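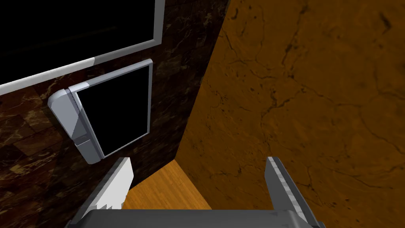

Divon project - progress report, robotics club, spring term
Written up by Wing-yan Chung

Goal for May: get the simulated arm to drive up to a target in a kitchen and stop with the fingers open, no bumping into walls. Everything in sim so far. Real arm is still in its box until we pass the safety check.

What we did
Built the controller on top of Lorard, the code last year's team left us. Half of it had no comments so that ate most of the first two weeks. Camera sits on the wrist, looking out past the fingers. Swapped the wall textures every run so the network doesnt just memorize one room - marble, wood, plain paint, whatever the texture pack had.

Results
74 runs with the new textures, 66 stopped where they should. Before the texture change it was 72 runs and a lot worse, but I saved over that log. Sorry. Will rerun.

Problems
Corners. When two walls meet at a steep angle the depth guess jumps and the arm swings wide. Dark shiny surfaces are bad too, esp. black glass. Tried smoothing the depth over 2 frames, helped a litte, made everything slower.

Still to do
- rerun the old baseline
- fix the corner thing (Bárány branch, not merged yet)
- closing the fingers, havent started
- slides, due Sunday night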